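2022-01-06, workshop, bench by the window

Dyed cotton, second try. Yesterday Geeta rinsed the yellow piece in 2 changes of water and left it 20 minutes in the fixing bath. I asked Manju Bajpai for more of the Dravitz powder, we have only some 300 g left.
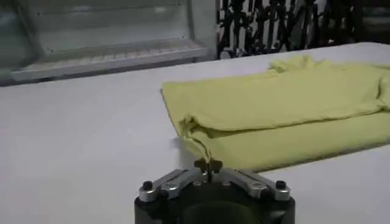 Yellow cloth on the white table, partly folded.

The colour is good for me, but I want to see it also in daylight. Next I will fold it in half, press it and put it in the Tunesby drawer with the August pieces. Geeta, please do not cut it yet. Still to do: write the label, wash the small basin.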